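Re: [carpet-care] Clearing a patterned floor before vacuuming
From: Erlinda Panganiban
Date: Nov 24, 2024

Jarmo Miettinen wrote:
> We have the Jornedier in the living room now, short pile,
> big flowers. Litter gets lost in the pattern. Do you clear
> by eye or by section? And does the Presby head need
> changing for it?

Jarmo,

By section. I tried clearing by eye in July and the Presby picked up a bottle cap on the first pass. 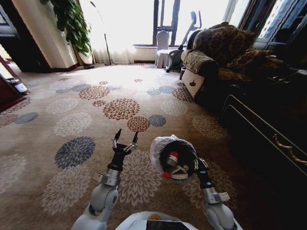
Start at the window end with the curtains tied up, then work back toward the door in strips two vacuum heads wide. Bagged trash goes out before loose items are picked up. Keep the head you have; the Vainio brush, part 3809, is meant for long pile and drags on anything shorter.

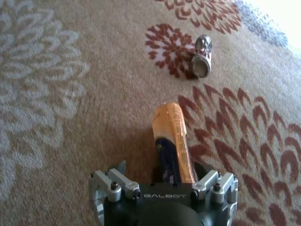 Pile height matters less than color when you are looking for litter. On a tan ground with large flowers, clear plastic and brown paper are the hard ones. An orange bottle like this one shows up from across the room, even with the dark lower section, so I leave that sort until the end of each strip.

Sort as you go, in this order:

1. Drink bottles, caps on, laid in the crate on their sides. Check over the dark flowers twice. A clear bottle is easiest to find by its label.
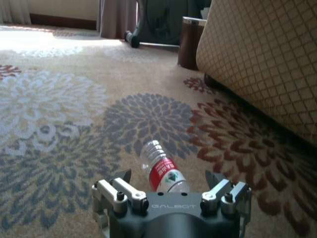
2. Wrappers and film. Press them flat before bagging.

3. Small hard parts. Run a hand over the pile, against the lay.

The Brovach bags hold more than 92 bottles if crushed, fewer if not.

Erlinda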